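Student Projects / Materials and Color

Does Orange Paint Stay Orange? A Term Spent Watching a Wall
June | by Hiếu Âu

I chose this topic because the Pelletier Building has a stairwell painted a color the paint supplier calls Kosmont Amber, and I wanted to know why it looks like three different colors before lunch. 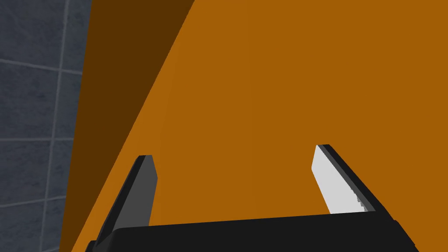
The plan was modest. I would paint test cards, hang half of them in the stairwell and half in a closed cupboard, and compare them over 18 weeks. My supervisor asked what I would do if nothing happened. I said that would also be a result. She wrote something down.

I made 100 cards, all from the same can, two coats each. Painting them took most of a weekend and one good shirt. Every card got a number on the back in pencil, which I recommend, and a small dab of glue for hanging, which I do not. By week four the stairwell floor had a fair share of my data on it.

Readings were taken at 9 a.m. and 3 p.m. with a handheld color meter borrowed from the print shop at Zindarbridge. By the end I had 3660 usable readings and a strong dislike of stairs.

The main finding is that the paint faded a little. Cards near the window lost some of their red and drifted toward yellow. The ones in the cupboard barely moved. Cards on the lower landing fell somewhere in between, except for a small group that got darker, and I blame the radiator and the dust it throws up. I wiped two of them to check and they came back most of the way.

The bigger effect had nothing to do with fading. The difference between morning and afternoon light on a single card was far larger than anything the sun did to the paint all term. People I stopped on the stairs called the same card "pumpkin" at nine and "brown, I guess" at three – and one of them had helped pick the color.

If I did this again I would use a second brand, probably Cesberg, and hang the cards with screws. I would also log the cloud cover, a thing I thought of in week 16. The remaining cards are in a box under my desk, sorted by number, free to anyone who wants them.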